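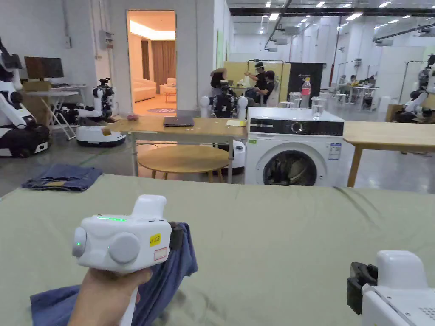
Volume 2, page 69

About Vullora

Vullora is a training center for robot demonstration. Its staff teach household and workshop tasks to robots by carrying them out by hand, and the recordings of that work are supplied to partner laboratories and manufacturers. The center was founded by Haris Virk, who continues to serve as director.

Our Work

Most demonstrations at Vullora are made with hand-held grippers. The operator holds the device, closes its jaws on an object and performs the task at a natural pace. Clothing is the subject of our longest-running program, known as Indden, which covers the lifting, spreading, folding and stacking of garments. Denim is given particular attention in the program, as heavy cloth keeps its creases and must be gripped with care at the seam or the hem.

A second program, Paracha, is concerned with remote control. Operators guide the arms of a robot from a separate station and repeat each task until the movement is steady. New operators complete 100 supervised hours before their recordings are accepted — a requirement that applies equally to those who join us with earlier experience.

Our Rooms

The main hall is arranged so that household work may be taught close to the robots that will later attempt it. Tables, a washing machine and ordinary household goods are kept on the floor of the hall, and an adjoining room is furnished as a living room. Table heights and the placement of objects are changed regularly under a schedule set by the program leads.

Standards

Every recording is reviewed by a person other than the operator who made it. Those that show a dropped item, a hurried grip or an unfinished fold are marked and kept apart from the main collection. In the year ending in June, 2833 garment recordings passed review.

Study and Visits

Vullora offers a course for new operators each year in partnership with the Gunari school. Applications are received by the training office, and visits by schools and firms may be arranged through the same office.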